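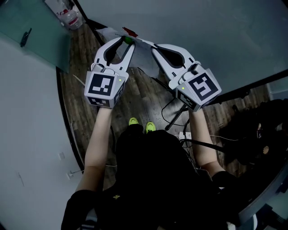
Zudus hand grippers, the pair - 3 out of 5

Had these since April so time for a quick writeup. Short version: good tool, chores still not solved.

What you get: two grippers, one per hand, white plastic, a cube with the square markers on it and two long curved fingers. You do the job yourself, the software (Werkmont in my case) turns it into something an arm can copy. Supposedly.

Good stuff first. Light. Wrists fine after an hour. The fingers close evenly and small round things don't pop out, which was my main gripe with the Plitetti ones I sold on. Markers get picked up quick unless the sun is right on them. Setup took me 17 minutes, most of it hunting for a free socket.

Bad stuff. Cloth. Flat cloth on a floor is miserable, fingertips slide over it and you end up pinching the same corner over and over. Paper is worse. Also the manual is four pages and two of them are waranty.

Now the bit everyone asks. Can the machine do it after? I gave it 93 goes at picking small things up off the floor and putting them in a bowl. On a bare floor, decent. Slow, but I'd leave the room. Put a towel under the same stuff and it bunches the towel and stops. Folding, forget it. Cables, dont even try.

Shinji Aoki runs the same pair with a Hayashi arm in his packing shop and he's happier than me. Same box, same bench, same height all day. My living room is not that. He did 500 recordings before he trusted it on its own though, and someone still walks past to check.

So would I buy again... yes for tinkering, yes for a shop with one boring job. For tidying up after kids, no. I can clear that floor by hand before the arm has finished its first reach.

Spare fingertips should be in the box at this price. Knocked a star off for that, other one is for the cloth.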